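Packing and Storage of Household Items
Unit 2 handout, Vovdale Continuing Education, September 2020

## 2.1 Choosing the work surface

Small-item sorting is normally done on a table. Where no table is free, a made bed is acceptable. The surface gives under load, so an open carton should stand flat on its base with its weight spread evenly. Quilted pads have stitched channels that can catch small parts - check them before the bedding is moved.

## 2.2 Open cartons

A carton with no flaps is suitable for sorting and short-term storage. It can't be closed for transport and shouldn't be stacked. Inspect the rim before use. Frayed board at a corner shows that the wall has lost stiffness there, and the carton should be lifted from the base with both hands.

Order of loading:

1. Tall items with screw caps, upright, against one wall.
2. Larger smooth items, flat or at an angle on the floor of the carton.
3. Small rounded items, in the gaps that remain.

A small white box with a glossy surface is handled by its sides. The top face is left clear so that the box can be set down without turning it.
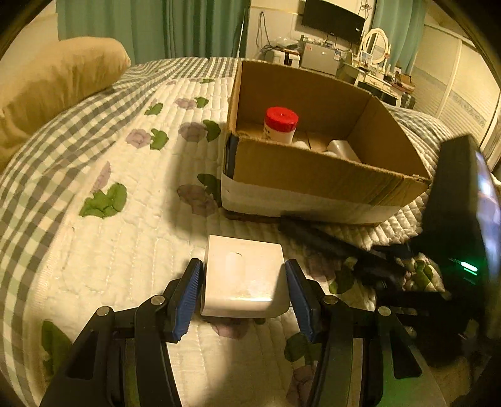 ## 2.3 Labels and records

Print on small bottles is often hard to read at arm's length. Copy the wording onto the inventory sheet before loading. The Venter sheet has 3 columns: item, position in carton, date packed. The Curncombe sheet omits position and isn't used in this course.

## 2.4 Exercise

Load one open carton with bottles and small boxes in the order given in 2.2. Record each item, then exchange sheets with another pair and find 2 items from the sheet alone. Reading: Nilach course pack, section on cartons.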